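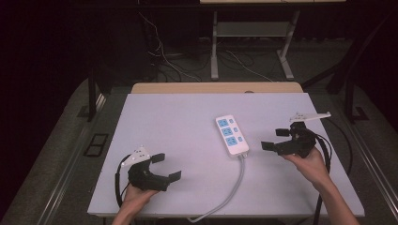

Two hand-held grippers and the power strip at the Lobo bench, Evoswood.

Before anyone records a thing, Aishwarya Bhat checks the fingers. Open, close, open. Then the left one again, slower. A pad sitting a hair crooked will ruin a whole morning and you won't see it until the afternoon.

Bhat looks after the gripper pair on Lobo, a bench project at Sirkov that collects hand motions for robots to learn from. 1524 recordings so far. The target is 3183 by January. She is not relaxed about it.

The setup is quick if nothing is loose. Mounting plates first — every screw, by hand, no power driver. Then cables. Both grippers trail one, and a cable with no slack tugs at the wrist, so the operator starts leaning without noticing. She tapes hers, checks the reach to all four corners, tapes again.

Pads get wiped between batches. Swapped after roughly 18 hours of use, sooner if they look shiny. The old ones go in a coffee tin. Why keep them? "To compare," she says. The tin is getting full.

Then zeroing. Jaw fully shut, read the number, jaw fully open, read it again. Ten cycles. If the two ends drift she takes the finger off and starts over, wich she did twice on 9th October, the morning I visited. A worn screw, in the end. Spare came out of a drawer marked MISC. 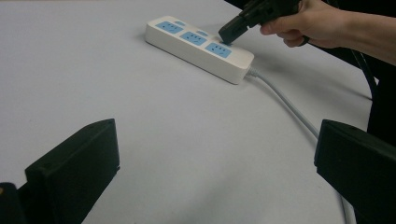 A blunt black fingertip at the switch by the socket nearest the cord.

The power strip is the task everybody groans at. Small switches, close together, and a wide fingertip on the end of your hand. Come in too steep and the tip hides what you're aiming for. Bhat tells new operators to go slow and look at the edges of the switch, not the middle.

She'd like narrower tips. Senutwood, the shop across town that cuts their parts, has had the drawing for weeks. No word yet.

Meanwhile, the log. A paper notebook, one line per fix: date, side, what was wrong. The left gripper has has more lines than the right. She has a theory about the cable clip on that side, and a new clip on order.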